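Chapter 3
Buying a Robot Arm: Start with the Job
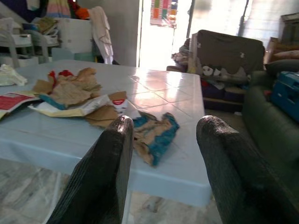 3.1 What are you paying for?

Picking up rubbish is a wonderful first job to plan a purchase around. Torn paper, a torn wrapper, a bit of flattened card on a plastic table: each one bends differently, lies differently and gives a pair of fingers a different edge to take hold of. If you can write a sensible budget for clearing a table like that, you can write one for almost anything in this book!

Most first-time buyers begin at the wrong end. They open a catalogue, fall in love with an arm, and then go looking for work it could do. We are going to begin with the scraps and work backwards, through the fingers, the wrist and the arm, until we arrive at the mains socket and the invoice.

Take the sorting room at Utville, which we shall follow for the whole of this chapter. Amparo Arango had to plan for one arm to clear mixed paper and light packaging from a table between sessions. Her first draft had 3 lines: arm, gripper, delivery. By November it had 19, and the arm itself was no longer the part she worried over. Spare fingertips were in there, and a stand, cables, a second power supply, training days, and a sum for the hours when the arm would be idle and someone would have to clear up by hand.

3.2 Words you will need

Purchase price: what the supplier charges for the goods, before anything is fitted or switched on.

Fitting cost: everything spent between the delivery van and the first useful pick.

Running cost: power, wearing parts, repairs and people's time, usually worked out by the year.

Reserve: money set aside for things you have not thought of. In the Utville plan this was 13 per cent of the total, and Arango spent nearly all of it.

3.3 Comparing two quotes

Utville asked two suppliers, Trarkard and Alaoui, to quote for the same task. Trarkard offered the lower purchase price, with fingertips sold separately. Alaoui charged more but included a year of wearing parts and a visit from a fitter. Which is cheaper? You can't tell yet, and working out why is great fun once you get going. The answer hangs on how fast the fingertips wear, and paper is rougher on soft tips than people expect.

A third firm, Pladent, would hire out an arm for 30 days with the fee taken off the price if the buyer went ahead. Keep that offer in mind. We return to it in section 3.6, when we look at trial periods and what to measure during one.

Before reading on, choose a small job in your own workplace and write down every object the arm would have to touch. Be fussy. "Paper" will not do if half of it is glossy and the other half is screwed into a ball.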